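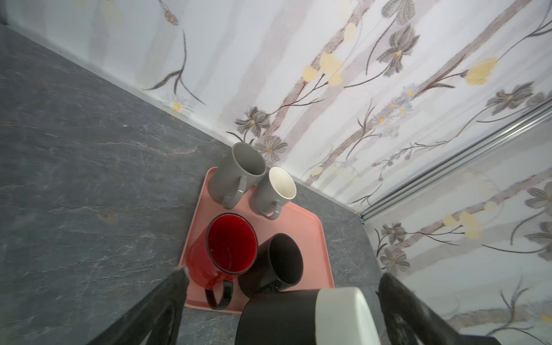

The Mug Corner, or What a Tray Is Supposed to Fix

I have been told for years that a tray will sort out a kitchen. Put your mugs on a tray, the magazines say, and the bench will look calm and grown-up. I've never believed it. A tray is a way of having the same mess with a rim around it. But Wilma Hendriks, who runs our tidying group, wanted one corner done properly for the November gallery, and I said I'd write the captions as long as I could say what I thought.

The picture at the top is the corner in question. Pink plastic tray, rounded corners, low rim, set on a diagonal where the two walls meet. Four mugs on it: two grey ones at the back, a red one and a black one in front. A fifth, black with a thick white band at the lip, is off the tray in mid-air.

On the tray

I'd have picked a different colour. Pink against a dark grey benchtop is a lot, and the rust-orange streaks in the surface don't help it along. Wilma says it cheers the place up. It certainly gets noticed.

On the angle

Every styling guide I've read likes a tray on the diagonal. It looks relaxed, I'll give it that. It also leaves a triangle of bench behind it that will collect crumbs until somebody moves house. Mine at home sits square to the wall and I get a cloth behind it in one go.

On the mugs

None of this is a set, and I count that in its favour. The two greys don't match each other either -- one is taller and grey right through, the shorter one is cream-white inside. The red has a black handle and a glossy red inside, and it's the one I'd reach for. I can't see the appeal of a mug that is black inside and out. How do you tell when it needs a proper scrub?

On the walls

Grey and brownish flowers, little daisies with yellow centres, soft pink-brown stripes, all on white, with a silver metal trim up the corner. Mirjam Boersma thinks the stripes are what make the pink tray work. I've looked at it several times on her advice and I'm still not sold, though I'll admit the daisies have grown on me.

On whether it's worth doing

Wilma's rule is that a tray should hold what you use in a day and the rest goes in the cupboard. Fair enough. My own mug shelf has room for 10 and holds a good many more, so I'm hardly the one to argue. I'll try her rule until Saturday week. If the bench is still clear by then she can have her say in the next gallery, and she can choose the colour of my tray as well, provided it isn't pink.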